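Drakano questions "kitchen-safe" claims for two-armed table robots

New guidance asks suppliers to show their failures as well as their best runs

Hetthorpe, February – Test house Drakano has published a short code of practice for firms selling two-armed robots that handle plates, cutlery and cups. It says the phrase "kitchen-safe" is being used far too freely, and that most buyers have no way of checking it.

The code, named Kirnell, asks for 200 recorded attempts at each task, with every drop, stall and human rescue left in the log. Suppliers must also state how close people may walk while the arms are powered.
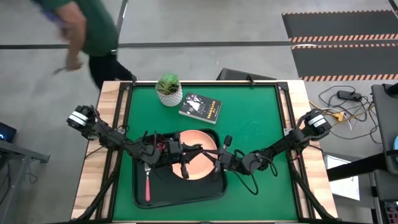
"A robot that clears a tray on a good morning has told us very little," said Panagiotis Yordanov, lead author of the code. "We keep being sent short films and asked to treat them as evidence. I would like to see the attempts that were cut."

Kirnell sets 4 conditions for a pass. Objects must be moved between attempts, operators must not reset the arms by hand, the stop button must be tested under load, and the results must be signed by somebody outside the sales team. Drakano accepts that a voluntary code has no teeth – a supplier can ignore it and carry on printing the claim.
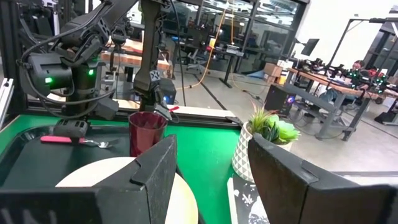

Babalola, which commented on the draft, doubts that small makers will pay for 200 attempts per task and warned that some will simply pick easier tasks. Drakano has kept the figure and will look at it again after the first results are in.

Copies of Kirnell are free on request from the Drakano press desk in Hetthorpe.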